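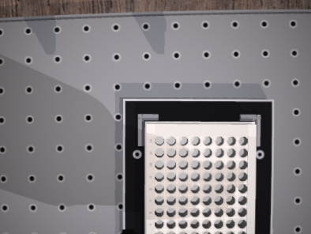
Rendered view of a gray breadboard plate with a regular grid of holes.

Zutunance Small Workshop Terms

A bilingual word list for people who repair, build and measure things

About this collection

Zutunance is a collection of workshop words with short definitions in plain English and a translation in German. It was started because the usual dictionaries give too many meanings for one word and do not tell which of them a person in a workshop would use. The word "tap", for example, can be a tool for cutting threads, a water outlet or a light knock. In our list each meaning has its own entry.

The list has more than 900 entries. They are written by hand and each was read by a second person before it was added. The current version was closed on 12th July. The next one is planned for September, when the entries for welding should be ready.

What is in the package

The main file is terms.csv. It is saved in UTF-8 and uses the semicolon as separator, because many definitions contain commas. The file notes.txt explains difficult choices, mostly for words that have different names in different trades. The folder old contains the previous version, for those who have linked to its entry numbers.

Fields

Each line of terms.csv has 6 fields:

id: a number that stays with the entry. Numbers of deleted entries are not used again.
term: the English word in American spelling, singular, in lower case.
definition: one or two sentences.
german: the German word, with its article.
area: the part of workshop life where the word belongs, such as fastening, measuring, wood or electrical.
see: the id of a related entry, or empty.

Sample entries

breadboard (optical): a flat plate with a regular grid of holes, used for mounting parts. Area: fastening.
breadboard (electrical): a base for building a circuit without solder. Area: electrical.
countersink: to widen the opening of a hole so that the head of a screw can sit level with the surface. Area: fastening.
pitch: the distance from one point to the next equal point, for example between two threads or two holes. Area: measuring.
kerf: the width of material that a saw removes. Area: wood.
burr: a rough edge left on metal after cutting or drilling. Area: metal.

How the words were chosen

Most of the words come from two places. The first is the repair evenings in Ellwood, where visitors wrote down words which they did not understand. The second is the course material of the Flaltley evening school, used with its permission. We did not copy definitions from there, only the headwords.

A word was accepted if it is used in ordinary workshop talk and if a learner could not easily guess it. Trade names were left out. We also left out words that are now seen mainly in very old books, although some readers have asked for them.

Known problems

The areas are not equal in size. Fastening and wood are well covered, while electrical is thin and plumbing has hardly been started.

Some German words are regional. Where we knew of this, it is written in notes.txt, but surely there are cases we have missed.

The field "see" points only in one direction. If entry A names entry B, it does not mean that B names A. We would like to repair this in a later version.

British words are missing. A person who looks for "spanner" will not find it and must look for "wrench".

Intended use

The list is meant for learners, for teachers and for small repair groups who want to print it. It can also be used for vocabulary cards. Please do not use it as a source for safety instructions. The definitions say what a thing is called and what it is for, and they do not teach how to work with it.

Corrections

Send corrections to the Flulness mailing list with the entry id in the subject line. Please send one message for each entry, even when they are short. If you suggest a new word, add a sentence in which you have heard or read it. Suggestions without such a sentence are kept, but they wait longer.

License

You may copy, print and change the list if you name Zutunance as the source. Changed versions should have another name, so that the entry numbers do not get mixed.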